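Moston water rates go up in November, paper bills to cost extra

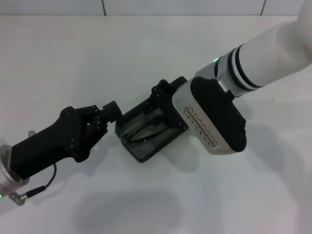 Two robotic arms over a white tabletop.

21 February 2018

Households in Moston will pay more for water from November after the town signed off on a new rate plan last night. The vote was close and the meeting ran late — well past the posted end time.

The plan covers 3561 accounts. Of those, 2389 are homes on the standard meter. The rest are shops, farms on the Willitov road, and the older apartment blocks that still share one meter per building.

Main change is the base charge. It goes up 80 cents a month for standard homes. The per-gallon price stays put for now. Anyone who still wants a paper bill in the mail will pay $2 each time, a new fee and the part that drew most of the shouting.

Several people at the meeting said the paper fee hits older residents hardest. One man held up a stack of bills going back to the nineties and asked who was going to teach him to log in. The town says residents over 65 can ask for the fee to be dropped, but they have to send in a form. The form is not online yet. Paper copies are at the front desk at town hall and at the library.

Money from the increase goes to pipe work. First on the list is the main under Filip Street, which broke twice last winter and left the lower end of the street on bottled water. Crews patched it both times. The patch nearest the school is still holding, the town says, but the pipe is old cast iron and the whole run needs to come out.

Zillinano, the contractor that did the Willitov pump house, has the job. Work starts once the ground thaws. Expect one lane closed on Filip Street between the bakery and the bridge, and no parking on the east side while crews are there. Trash pickup moves to the alley for that strech.

Shared-meter buildings are not part of this round. Owners had asked for separate meters to be paid for out of the same pot, the town said no. A seperate plan for those is supposed to come back before summer.

Also passed last night: new hours for the boat ramp, and a repair to the library roof. The vote on the dog park fence was put off again — no quote from the fence company.

Residents who think their meter is reading wrong can ask for a free check, one per year. Call the water desk in the morning, the line is not staffed after lunch. Have your account number ready. It is on the top right of the bill.

The full rate table is posted in the lobby at town hall and will go out with the next bill.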